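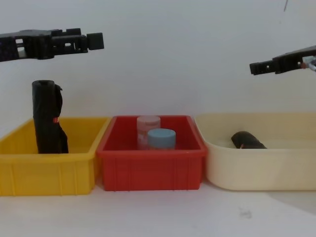
Figure 3. The three storage bins on the white table: yellow, red and cream, from left to right.

4.2 Bin colour and where things are put

The sorting task used three plastic bins set in a row on a white table against a plain wall (Figure 3). The yellow bin stood on the left, the red in the middle and the cream on the right. We kept this order for all sessions, following Van Dusen's earlier work on kitchen drawers, where moving the containers between sessions slowed people down more than changing their contents did.

Participants were given household items one at a time and asked to put each one where they would expect to find it again. They were told nothing about what the colours meant. Across all sessions we recorded 718 placements. Of these, 315 went into the yellow bin, 287 into the red and 116 into the cream.

Soft items gave the most trouble. Bags, sleeves and pieces of folded cloth do not keep their shape, and people differed in how they dealt with this. Some laid them flat along the bottom, where later items covered them. Others rolled or folded them and stood them on end, so that they rose above the rim like the tall black item in the yellow bin in Figure 3. Items left upright were found again sooner in the recall test, held at the Palell site in July, but they also tended to lean once the bin had filled up.

The cream bin was used least. Several participants said they were saving it for things that did not belong anywhere else, and 91 of its placements came in the second half of a session. Tessier reports the same habit in his study of shared cupboards and calls it the "spare shelf" effect. We do not think the pale colour alone explains it, as the bin was also the furthest to the right and most people began sorting from the left.

We did not test other orders, and the effects of colour and position cannot be separated with the present data. A second round with the yellow and cream bins swapped is planned. The item list and the scoring sheet are the same as those in Section 3.1, apart from the two jars, which were dropped after the pilot.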